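Häufige Fragen zum Telefonanschluss

Drucken
E-Mail

Auf dieser Seite stehen Antworten auf Fragen, die beim Kundendienst der Wastivley Telefongenossenschaft in Osine regelmäßig eingehen. Sie gelten für Privatanschlüsse in den Tarifen Fulero und Fulero Plus. Für Geschäftsanschlüsse mit Telefonanlage gibt es ein eigenes Merkblatt, das wir auf Anfrage zusenden.

Warum wird mein Anschluss umgestellt?

Die alte Vermittlungstechnik in Osine wird abgeschaltet. Ersatzteile sind kaum noch zu bekommen, und ein Teil der Baugruppen wird seit Jahren nicht mehr hergestellt. Künftig laufen alle Gespräche über das Datennetz. Von den 1.444 Anschlüssen im Ortsnetz sind fast 98 Prozent bereits umgestellt. Die übrigen folgen bis Januar.

Muss ich dafür einen Internetvertrag abschließen?

Nein. Im Tarif Fulero ist nur die Telefonie enthalten. Sie bekommen von uns trotzdem einen Router, denn das Gespräch wird in der Wohnung von der Datenleitung auf das Telefon umgesetzt. Internetzugang können Sie später jederzeit dazubuchen, der Router bleibt dann derselbe.

Behalte ich meine Rufnummer?

Ja. Die Rufnummer bleibt bei der Umstellung unverändert. Auch bei einem Umzug innerhalb des Ortsnetzes können Sie sie mitnehmen. Ziehen Sie in ein anderes Vorwahlgebiet, wird eine neue Nummer vergeben.

Wie erfahre ich den Termin?

Sie erhalten ein Schreiben mit dem Umstellungstag und einem Zeitfenster. Die Leitung ist in diesem Zeitfenster für kurze Zeit unterbrochen. Wenn der Termin nicht passt, rufen Sie bitte bis zum Vortag um 16 Uhr an. Zu Hause sein müssen Sie nur, wenn im Schreiben ein Technikerbesuch angekündigt ist.

Wo schließe ich das Telefon nach der Umstellung an?

Am Router, in der Buchse mit der Aufschrift "Tel 1". Die Telefondose an der Wand wird nur noch für das Kabel zum Router gebraucht. Ein Telefon, das weiter direkt in der Wanddose steckt, bleibt stumm. Das ist mit Abstand die häufigste Ursache für Störungsmeldungen am Umstellungstag.

Kann ich mein altes Telefon weiter benutzen?

In den meisten Fällen ja. Tastentelefone mit Tonwahl funktionieren am Router ohne Zubehör. Das gilt für schnurlose Geräte mit Basisstation ebenso wie für schnurgebundene, bei denen der Hörer mit einem Spiralkabel am Apparat hängt. Ob Ihr Telefon Tonwahl beherrscht, hören Sie beim Wählen: Jede Taste erzeugt einen eigenen Ton. Knattert es stattdessen im Hörer, arbeitet das Gerät mit Impulswahl. Manche Apparate lassen sich umschalten, der Schalter sitzt meist an der Unterseite und ist mit T und P oder mit MFV und IWV beschriftet.

Apparate mit Wählscheibe brauchen einen Impulswahlwandler. Wir führen dafür den Adapter Gyamfi, der zwischen Router und Telefon gesteckt wird. Ankommende Gespräche lassen sich oft auch ohne Adapter annehmen, das Wählen klappt aber nicht.

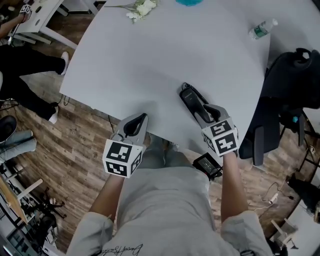
Mein Hörer knistert oder fällt beim Sprechen aus. Liegt das an der Umstellung?

Meistens nicht. Bei schnurgebundenen Telefonen ist das Spiralkabel das Teil, das am ehesten verschleißt. Die Adern brechen gern direkt hinter dem Stecker, am Hörer oder am Apparat. So prüfen Sie das:

- Hörer abnehmen und auf das Freizeichen warten.
- Kabel an beiden Enden leicht hin und her bewegen. Knackt es oder setzt der Ton aus, ist das Kabel defekt.
- Bei steckbaren Kabeln beide Stecker herausziehen und wieder einstecken, bis sie einrasten.

Hilft das nicht, tauschen Sie das Kabel. Hörerkabel haben einen schmaleren Stecker als Anschlusskabel und sind nicht gegeneinander austauschbar. Bei sehr alten Apparaten ist das Kabel fest verschraubt. Den Austausch übernimmt unsere Werkstatt in der Annahmestelle.

Ein verdrehtes Spiralkabel ist übrigens kein Defekt. Lassen Sie den Hörer frei am Kabel hängen, bis er sich nicht mehr dreht.

Was passiert bei Stromausfall?

Die frühere Technik hat das Telefon über die Leitung mit Strom versorgt. Das ist nach der Umstellung nicht mehr so. Fällt bei Ihnen der Strom aus, ist der Router ohne Funktion, und Sie können über das Festnetz weder telefonieren noch einen Notruf absetzen. Halten Sie für diesen Fall ein geladenes Mobiltelefon bereit.

Wer auf den Festnetzanschluss angewiesen ist, kann den Router an eine unterbrechungsfreie Stromversorgung anschließen. Achten Sie darauf, dass auch das Telefon selbst versorgt ist: Schnurlose Telefone brauchen Strom für die Basisstation, einfache schnurgebundene Geräte ohne eigenes Netzteil nicht.

Funktioniert mein Hausnotruf weiter?

Das müssen Sie vor dem Termin mit dem Anbieter des Hausnotrufs klären. Ältere Geräte sind für die neue Technik teilweise nicht geeignet und werden vom Anbieter ausgetauscht. Bitte melden Sie sich auch bei uns, wenn in Ihrem Haushalt ein Hausnotruf, eine Alarmanlage oder ein Aufzugsnotruf an der Leitung hängt. Wir verschieben die Umstellung dann, bis das Gerät ersetzt ist. Nach der Umstellung sollte in jedem Fall ein Probealarm ausgelöst werden.

Und mein Faxgerät?

Faxgeräte lassen sich am Router betreiben, am besten an der Buchse "Tel 2". Bei langen Sendungen kann es zu Abbrüchen kommen. Stellen Sie dann am Gerät eine niedrigere Übertragungsgeschwindigkeit ein und schalten Sie, falls vorhanden, die Fehlerkorrektur aus.

Wie viele Telefone kann ich anschließen?

Zwei mit Kabel, eines je Buchse. Schnurlose Mobilteile können zusätzlich direkt am Router angemeldet werden. Im Tarif Fulero Plus sind bis zu 3 Rufnummern enthalten, die Sie den Geräten einzeln zuordnen können. Ohne eigene Zuordnung klingeln alle Geräte bei jedem Anruf.

In meinem Haus sind mehrere Telefondosen verlegt. Kann ich sie weiter nutzen?

Grundsätzlich ja, die vorhandene Verkabelung kann hinter dem Router wieder verwendet werden. Dazu muss die erste Dose von der Hausverkabelung getrennt werden. Lassen Sie diese Arbeit von einem Elektrobetrieb oder von unserem Techniker ausführen. Werden ankommende Leitung und Hausverkabelung parallel betrieben, stört das die Verbindung.

Was kostet die Umstellung?

Die Umstellung selbst ist kostenlos, der Router wird für die Vertragsdauer gestellt. Ein Technikerbesuch auf Wunsch, etwa zum Umklemmen von Dosen, kostet pauschal 121 Euro. Ist der Besuch zur Behebung einer Störung in unserem Netz nötig, fallen keine Kosten an.

Muss ich den alten Splitter zurückschicken?

Nein. Splitter und alte Netzabschlussgeräte werden nicht mehr gebraucht. Geben Sie sie bitte beim Wertstoffhof oder in unserer Annahmestelle ab. Sie gehören nicht in den Hausmüll. Das gilt auch für ausgediente Telefone.

Nach der Umstellung höre ich kein Freizeichen. Was kann ich tun?

1. Prüfen Sie, ob das Telefon am Router steckt und nicht in der Wanddose.
2. Prüfen Sie die Leuchte "Telefonie" am Router. Leuchtet sie dauerhaft grün, ist die Leitung angemeldet.
3. Ziehen Sie das Netzteil des Routers, warten Sie kurz und stecken Sie es wieder ein. Der Neustart dauert einige Minuten.
4. Schließen Sie, wenn möglich, ein anderes Telefon an.

Bleibt die Leuchte aus oder blinkt sie länger, melden Sie bitte eine Störung. Halten Sie Ihre Kundennummer bereit, sie steht auf jeder Rechnung oben rechts.

Wer hilft mir weiter, wenn meine Frage hier nicht beantwortet ist?

Ansprechpartner für die Umstellung in Osine ist Fiifi Kpodo vom Kundendienst. Sie erreichen ihn telefonisch vormittags von 8 bis 12 Uhr oder über das Kontaktformular. Störungen nimmt die Hotline rund um die Uhr entgegen.

Drucken
E-Mail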